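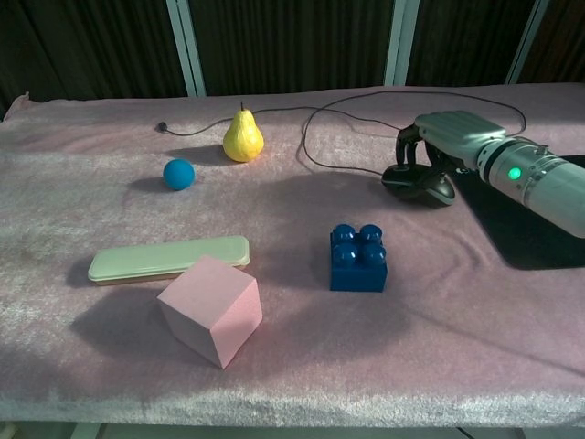 Table with pale pink plush cover, dark ribbed backdrop.

Lesano Linen Rental, Customer Systems Desk
Ticket 114: Availability calendar shows reserved table covers as free
Search tickets Go Advanced
Status: Closed, with one item carried over
Location affected: Cendport depot

Reported problem
The Darkstead event office placed an order through the customer portal for plush table covers and received a confirmation. When the Cendport depot printed its picking list on Thursday morning, the order was missing. The availability calendar continued to offer the same covers to other customers, and a second customer was able to reserve them.

First response
The desk asked the depot to stop accepting portal orders for plush covers and to take them by telephone until further notice. Both customers were contacted. The second customer agreed to a plain cotton cover at the lower rate, and the Darkstead order was entered by hand.

Investigation
The portal log showed that the order had been received complete and passed to Zulu, our stock program. Zulu had accepted it but placed it in the holding queue. Orders in that queue do not reduce the available count and do not print on picking lists. The queue held 69 orders, all for items in the plush range.

Our first assumption was that the overnight transfer had failed. The transfer was run again at 2:00 p.m. and finished with no errors. The queue did not change.

The desk then compared a held order with one that had gone through. The held order listed the cover under its new item code, which ends in a letter. The depot's stock table still carried the old code, without the letter. Zulu could not match the two and held the order without sending an alert. The codes had been revised in March as part of the catalog update, and the Cendport table had been left out of that update.

Correction
1. A backup of the Cendport stock table was saved.
2. The new item codes were loaded into the table.
3. The holding queue was released in 3 batches, with the available count checked after each.
4. Orders with a delivery date already past were removed from the queue and sent to billing for review.

The second batch stopped partway because a depot terminal had the stock table open. The terminal was signed out and the batch was run again from the start. Two orders printed twice as a result. The depot has been told to discard the extra sheets.

Result
Test orders for plush covers now lower the available count and appear on the next picking list. Portal orders for the range were turned back on at the close of business.

Carried over
Zulu still gives no notice when an order enters the holding queue. A request for a daily queue report has been filed with the software supplier. Until the report is available, the depot supervisor on the morning shift is to open the queue before printing and call the desk if any order is listed.

Comments (2) Share (0)
Last updated Thursday, 4:40 p.m.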